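4.2 Swapping drives: the task we nearly dropped

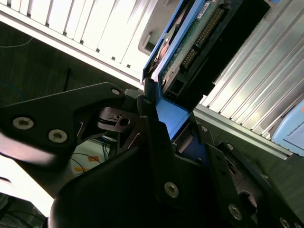
Figure 3. Wrist camera view during the drive task, with the gripper at the blue caddy and the caddy partly out of the chassis.

When our student club first wrote down what we wanted the arm to do, drive swapping sat right at the bottom of the list, underneath cable tidying (which we have since given up on, see section 6). I put it there myself. A caddy is a simple enough thing for a person, you pull it and it comes, and I thought it would be either dull or impossible. I was wrong on both counts, and we ended up spending most of the spring term on it!

Our test server was passed on to us by Surklow, a small hosting firm near the college, and the arm carries the gripper we built for last year's Fitzgerald Cup. We had meant to make new fingers for this project. In the end we kept the flat black plates and bolted them up again with hex screws, mainly so that anybody in the club could take the thing apart with one key. The software is Wavine, our own fork of the controller the previous year group left behind, and by June it had grown to 4000 lines, a good few of which I would be embarrassed to show anyone.

Figure 3 is the view the policy gets, and I'd ask the reader to look at how little room there is in it. The gripper takes up most of the picture and hides the lower end of the tray. What is left to steer by is the blue plastic, the green circuit board on the underside of the drive and the row of gold pins, with the bays very bright behind. We did try adding a second, fixed view from the side. It helped on the approach and made no difference once the fingers were near the caddy, so the results below use the wrist view alone.

We collected 558 demonstrations by hand, with 6 of us taking turns at the controls. My own were among the worst (I pull too early, I always have) and we left 11 of mine out of training after the others had a look at them. A demonstration counted as good if the caddy left the bay without the drive knocking against the rails, which we judged by ear as much as by eye. I know that isn't a very scientific measure, and we come back to it in section 5.

The fingers gave us more bother than the learning did. Smooth metal on smooth plastic slides, and early on the arm would close, set off backwards and leave the caddy where it was. Squeezing harder only tilted the tray. What worked in the end was slowing the pull and letting the wrist give a little sideways, a setting Wavine already had and which we'd been ignoring since the autumn.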